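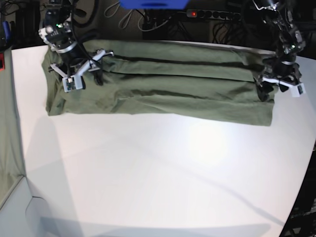

Sarklow Clothing Exchange
Minutes of the May meeting, sorting and folding group

Present: Nadine Abu Hammour (chair), Fouad Aoun, Nour Haddad, Marwan Ghanem, Fouad Smadi (minutes)
Apologies: none received
Started 6:30 p.m.

1. Minutes of the last meeting

Accepted with one change. Marwan did not "agree" to try the new fold. He said he would look at it. The minute taker has corrected this and would like it known that his notes said "agree."

2. The Wolla fold

Nadine brought back the proposal that all T-shirts go out in the Wolla fold (long strip, folded in on itself lengthwise, then brought up in thirds) in place of the flat square we use now. The claim in the handout is that a shirt folded this way takes less shelf and comes out of the bin with fewer creases.

Fouad Aoun asked where the claim came from. Nadine said it came from the handout. Fouad asked where the handout got it. Nadine did not know and will ask.

Marwan said he has folded shirts into squares for 13 years and has yet to see a customer turn one down because of a crease across the chest. People hold the shirt up, look at the size, and drop it back in the bin in a ball. Whatever fold we use lasts until the first person touches it.

Nour said that was an argument for no folding at all. Marwan said he was open to that.

Nadine asked that the group at least be fair to the long fold before throwing it out. In her view most of the complaints are about the first step, getting the shirt flat, and that step is the same for both methods.

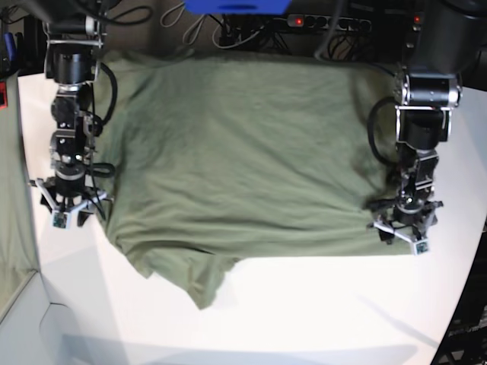 Nour agreed that flattening is where the time goes. Older cotton keeps a ripple whatever you do to it, and if the bottom edge isn't brought in before the first fold you get a tail sticking out at the end. She would like the instruction card to say "square up the bottom edge" as step one. The card now starts with "lay garment neatly," and she does not think that tells anybody anything.

Fouad Aoun said that if the card needs a step before step one, the method is not as quick as advertised. He would want to see it timed on 30 shirts, by someone who does not already like it.

Agreed: Nour to rewrite the first line of the card. Trial on 30 shirts before any change to the bins. Marwan to do the folding, on the grounds that he does not like it. Marwan asked that this be minuted as his doing a favor.

3. Picking up from the pile

This was Marwan's item. He objects to the line in the handout that says sorters should "lift each garment by its natural edge." A shirt out of a donation bag does not have a natural edge. It has a lump. You take hold of whatever is nearest, lift, and find out if you got a sleeve or a hem. 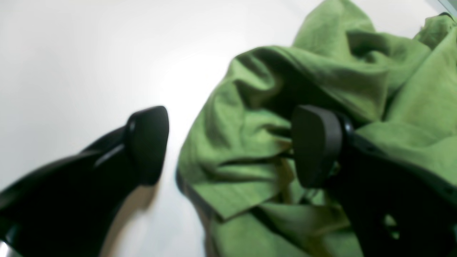

The handout assumes one shirt, and it assumes a person who already knows which end is which. Nadine felt this was harsh on a single sheet of paper. Marwan said a sheet of paper should still be right. With green cloth crumpled up on a white top like that, the color gives you the outline easily enough, but it won't tell you the collar from the hem, and pinching a fold in the middle only gets you more folds. Nour said she shakes everything out once by the shoulders and then lays it down. Fouad Aoun does the same, but he finds the shoulders first by feel. Marwan said that was his whole point, since neither of them was doing what the handout says.

Some back and forth about whether to shake shirts out over the table or over the floor. Not settled. Nadine will strike "natural edge" and put in something about finding the shoulders.

4. Table surface

Fouad Smadi reported on the question of a padded cover. Chiriac quoted for a fitted one, and the Skaluretti catalog has a loose one in felt for less. Neither would send a sample.

Nour is against a cover. Cloth slides on a bare white top, and she wants it to slide, as that is how you get the wrinkles to move out to the edge. Felt would grab. Fouad Aoun said sliding is fine until you fold, and then the bottom layer goes one way and the top goes the other. He has had long folds come out fat at one end for this reason, or so he believes. Marwan believes they come out fat because of the fold.

Nadine asked whether anyone had tried a plain cotton sheet before we spend money. Silence.

Agreed: no purchase. Nour to bring a sheet.

5. Shirts left unfinished

Nadine said she is finding shirts left bunched on the tables at closing, and asked that whoever starts a shirt finishes it.

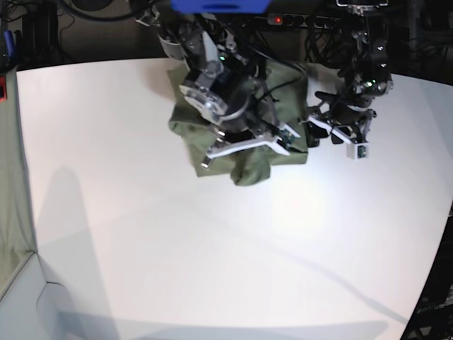
Fouad Aoun wondered whether this was a real problem or a matter of how it looks. A half-folded shirt takes 20 seconds to put right the next morning. Nadine said it is never one shirt, and the morning people are tired of starting with somebody else's heap. Nour has left some herself, usually when she has been called to the door, and she did not see how a rule would help with that.

Marwan suggested a bin for "started, not done." Nadine thought that bin would be full inside a month and we would then be meeting about the bin. Fouad Aoun said he would vote for it anyway – at least it would get the things off the table. Put to a vote: 3 for, Nadine against, minute taker abstaining.

The bin will be tried and looked at again next time. Nadine's doubts are noted at her request.

6. Size stickers

Held over. Nour has the sticker roll at home.

7. Other business

Marwan asked if the handout could carry a name, so there is someone to complain to. Nadine said it could carry hers.

Fouad Aoun asked whether sweaters are supposed to get the Wolla fold as well. Nadine thought yes, the handout says "all tops." Marwan left the room at this point to see to the kettle. The question of sweaters goes on the next agenda, after the trial.

To do
Nadine: ask where the shelf claim comes from, fix the "natural edge" line
Nour: card, cotton sheet, sticker roll
Marwan: 30 shirts, timed
Fouad Aoun: find a bin and label it
Fouad Smadi: tell Chiriac no for now

Closed 7:50 p.m.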